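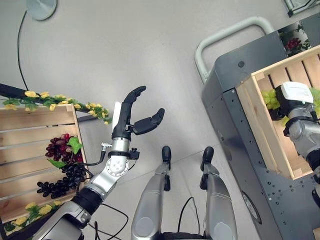 Minutes, March meeting, Clongate Screen Writers and Crew Branch

I took the notes again, so blame me (Ihor Koval) for anything I got wrong. We started at 7:10 p.m. in the upstairs room. The February minutes were passed with one fix: the short film is called Gina, with one n, and I'm sorry to everybody who worked on it!

1. Local drama hours

Most of the evening went on this. The regional broadcaster wants to swap its local drama hours for "local content" of any kind, and that would let them fill the whole slot with cooking and house shows. I read out the draft letter, which has 1,003 signatures so far, and people mostly liked it, though the second page got called whiny and I can't really argue.

We went back and forth on whether to ask for a fixed number of hours or a share of the budget. I was for hours, I still am, but the room went for budget and that's what the letter will say. I'll redo page two and send it around before it goes out.

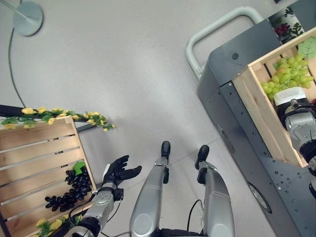 There was also a worry that the deadline for comments falls right when half of us are on the Skarnosness shoot. I said I'd hand the thing in myself, in person if I have to.

2. Skarnosness

The second season is going ahead, nearly 20 weeks of work, with two writers' room seats still open. Day rates are the same as last year and a few of us were pretty grumpy about that. I'm to ask El Sherbiny (the production company) for the rate sheet in writing, and also who pays for the ferry, because last time I did.

3. Money

We have $400 left in the training fund. Agreed to spend it on the contracts workshop. 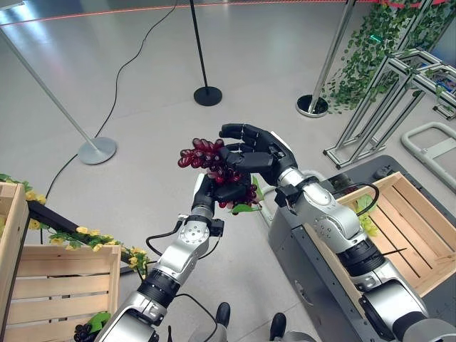 The spring social came up next, and I've somehow ended up running it. We're having it in the same upstairs room, starting at 6, and families are welcome. I'd like real food this time, please, after last year's three bags of chips: cheese, bread, a big bunch of dark red grapes like the one in the photo, whatever you can carry up the stairs. Tell me what you're bringing so we don't get nine hummuses.

4. Anything else

The branch mailing list is bouncing again. If you didn't get the February email, write to me and I'll add you by hand.

We wrapped up at 8:45 p.m. Next meeting is in April, same room, and I've asked for the heat to be on.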